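Protokoll der ordentlichen Sitzung des Hausbeirats der Wohnanlage Madmont

Datum: 15.10.2024
Ort: Gemeinschaftsraum im Erdgeschoss
Sitzungsleitung: Nighat Mengal
Protokollführung: Joelle Nseir
Anwesend: Tariq Butt, Hryhorii Lysenko, Nighat Mengal, Joelle Nseir
Entschuldigt: Atif Qureshi

TOP 1 Eröffnung und Genehmigung des letzten Protokolls

Die Sitzungsleitung eröffnet die Sitzung und stellt die ordnungsgemäße Ladung sowie die Beschlussfähigkeit fest. Das Protokoll der vorangegangenen Sitzung wird mit einer Änderung genehmigt: Unter TOP 4 ist die Formulierung „Kellerabgang Nord“ durch „Kellerabgang Hofseite“ zu ersetzen. Die Tagesordnung wird ohne Ergänzungen angenommen.

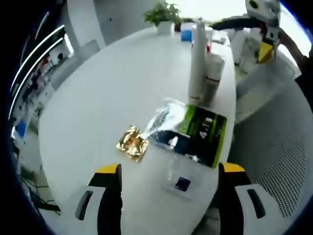
Abfall und Wertstoffe

TOP 2 Neuordnung des Wertstoffplatzes

Frau Nseir berichtet über die Ortsbegehung mit der Firma Gremel. Die Stellfläche an der Hofseite bietet Platz für insgesamt 8 Behälter. Voraussetzung ist die Versetzung des Fahrradbügels an die Giebelwand. Das Entsorgungsunternehmen hat in den vergangenen Monaten mehrfach Leichtverpackungen wegen Fehlbefüllung nicht abgeholt. Die Nachleerungen wurden der Anlage gesondert in Rechnung gestellt, zuletzt mit 207 Euro.

Herr Butt regt an, die Trennhinweise im Treppenhaus zu erneuern. Die vorhandenen Aushänge seien teilweise verblichen und gäben den Stand vor der Umstellung der Behälter wieder. Insbesondere sei klarzustellen, dass Verpackungen restentleert, aber nicht gespült einzuwerfen sind und dass Verbundmaterialien nicht in die Papiertonne gehören. Die Hinweise sollen mehrsprachig und mit möglichst wenig Text gestaltet werden.

Beschluss: Die Firma Gremel wird mit der Versetzung des Fahrradbügels und der Markierung der Stellfläche zum angebotenen Preis von 654 Euro beauftragt. Frau Nseir legt bis zur nächsten Sitzung einen Entwurf der Aushänge vor. Einstimmig angenommen.

TOP 3 Sammelstelle für Kosmetik- und Kleinverpackungen

Zur Beratung steht der Vorschlag, im Gemeinschaftsraum zusätzlich einen kleinen Sammelbehälter für Verpackungen aus dem Badbereich aufzustellen. Solche Verpackungen gelangen nach Beobachtung der Hausreinigung überwiegend in den Restmüll. Die Leerung müsste durch die Bewohnerschaft selbst erfolgen, da der Reinigungsvertrag mit der Firma Unach diese Leistung nicht umfasst. 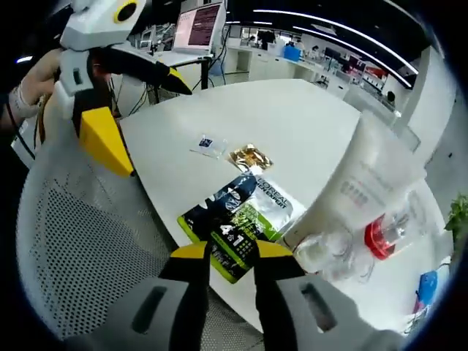 Hryhorii Lysenko wendet ein, ein weiterer Behälter im Innenraum führe erfahrungsgemäß zu Geruchsbelästigung und werde nach kurzer Zeit als allgemeiner Abfalleimer genutzt. Er halte es für zweckmäßiger, die Mittel in die Beleuchtung des Wertstoffplatzes zu geben, der in den Wintermonaten ab dem späten Nachmittag kaum benutzbar sei.

Die Sitzungsleitung verweist darauf, dass für die Beleuchtung ein gesondertes Angebot einzuholen wäre. Frau Nseir schlägt einen befristeten Probebetrieb bis Ende Februar vor.

Beschluss: Dem Probebetrieb wird mit drei Stimmen bei einer Gegenstimme zugestimmt. Herr Lysenko holt ein Angebot für eine Leuchte mit Bewegungsmelder ein.

TOP 4 Verschiedenes

a) Der Schlüssel zum Heizungsraum ist weiterhin nicht auffindbar. Der Austausch des Zylinders wird bei der Verwaltung beantragt.

b) Für den Durchgang zur Cárdenas-Passage liegen 2 Beschwerden über abgestellte Kinderwagen vor. Die betroffenen Haushalte werden schriftlich auf die Freihaltung der Fluchtwege hingewiesen.

c) Herr Qureshi hat schriftlich um Einsicht in die Abrechnung der Hofpflege gebeten. Die Unterlagen werden ihm durch Frau Mengal zugestellt.

Ende der Sitzung: 20.40 Uhr

Für die Richtigkeit: Joelle Nseir, Protokollführung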